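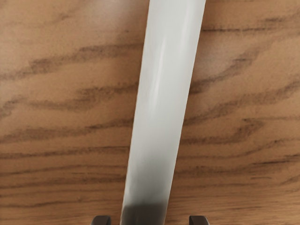 What does Primex make?

We write the software that sits between a robot's cameras and its motors: the part that works out where a thing is, picks a way to hold it and plans how the arm gets there.

About us

Primex began in a spare room in Zirville with 2 desks and one very patient laptop. Ariel Estrella had spent years rewriting the same grasp planner for different arms and wanted to do it once, properly. That planner became Flotus, and we still work on it every day!

Plain objects are our favourite problem. A smooth white cylinder with no label or seam gives a vision system very little to go on, so we spend a lot of time on them in simulation, looking from right behind the fingertips. Every change to Flotus goes through 3,000 simulated grasps overnight, and the results are waiting when the first of us gets in (usually Ariel, usually before the kettle has boiled).

Our other tool, Costa, replays a failed grasp step by step, with the planner's choices shown next to the camera view. We built it for ourselves, then people kept asking for a copy.

There are six of us now, three on planning and control and the rest on perception and tooling. Wednesday afternoons are for trying odd ideas - Costa started as one of those.

Come and see us if you're in Zirville. We love talking about this stuff.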